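Duto is a grasp planning package for parallel grippers, developed at Ornach and first released in March. It takes images from a camera on the tool and returns ranked finger positions. Most of its published tests use tableware.

Rim detection
The planner looks for raised edges before it fits a shape. Printed patterns can produce false edges, so lines inside a closed rim are given less weight.

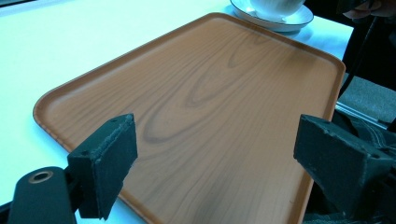

Wood-grain tray between the gripper fingers

The Inder test set holds 2665 clips, of which 200 are kept for scoring. Trays are labeled by rim and corner - the grain is left unlabeled.

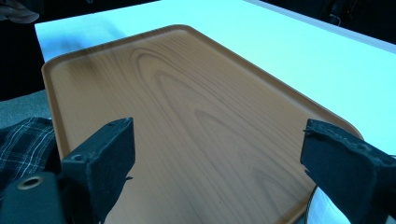
This page was last changed on 2018-11-04.

When part of the rim is out of view, Duto extends the visible sides and lowers its score. 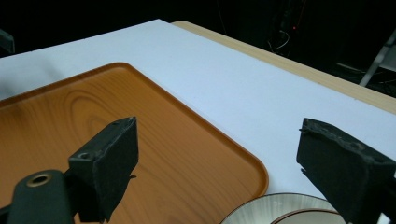

Related software
Sárközi, a clip labeling tool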